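Farbridge publishes results on robot grasping of soft and fragile objects

Wednesday, February 23, 2022

NORNBY - The robotics group at Farbridge has published a method that lets a two-finger robot gripper learn how hard to hold an object from a small number of human demonstrations. In tests at the group's laboratory in Nornby, a robot using the method completed 204 of 212 pick-and-place attempts without dropping or visibly marking the object.

The method is called Sabbagh. It was developed over two years by a team led by Joonas Valtonen, and it is described in a technical report released today together with the training code and the recorded demonstrations.

Most grippers used in research close until they reach a set position or a set force. Both settings work well for boxes, bottles and tools. They work less well for food, foam, fabric and other items that give way under the fingers, and a setting that suits one item will often crush or drop the next. The usual answer has been to fit extra sensors to the fingertips, which adds cost and needs regular calibration.

Sabbagh uses no fingertip sensors. It takes the image from a small camera at the gripper, together with the current drawn by the finger motor, and predicts how far the fingers should close over the next half second. The prediction is updated while the object is being lifted, so the hold can be corrected if the item starts to tilt or slide.

"We wanted something that could be added to an arm a laboratory already owns," said Valtonen. "The camera is normally there anyway. The motor current is normally there too, but most people throw it away."

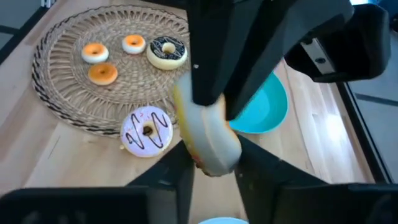
Training data for the method came from 200 demonstrations, each recorded by an operator guiding the arm by hand through one complete move. The operators were asked to vary the angle of approach and to leave other items on the table, so that the system would not come to depend on a tidy workspace. In the donut task, several donuts with different toppings share the table and a wicker placemat with a turquoise bowl close by, and the one being moved may be held between the fingers on its edge, with its iced side exposed. Holds of this kind were among the hardest to learn, as the fingers touch only a small part of the ring and a small change in grip can turn it.

The same trained model was used for all objects in the evaluation. It was given no label or weight for any item before the attempt began. An attempt was counted as a success if the object was set down in the target area and an inspector, who did not know which control method had been used, found no dent or crack.

Of the eight failed attempts, five were drops during the lift and 3 were placements outside the target area. The team reports that most of the drops happened with the object held near the fingertips, where the camera's view of the contact point was partly blocked by the fingers. A fixed-force controller was run on the same objects for comparison. Its results are given in full in the report, along with the settings used.

The report also sets out the limits of the work. All tests were carried out on one arm with one design of finger. The objects were at room temperature and the lighting was kept the same throughout. Wet and oily surfaces were not tested, and the method has not been assessed for use with food intended for sale.

A second round of tests will begin in September at the Pustport site, where a different arm and a narrower gripper are being installed. The team plans to repeat the full set of attempts there with no new demonstrations, in order to find out how much of what was learned carries over to other hardware.

The report, code and recordings are free to use for research. Requests for access and for interviews with Joonas Valtonen should be sent to the Farbridge press office in Nornby.

ENDS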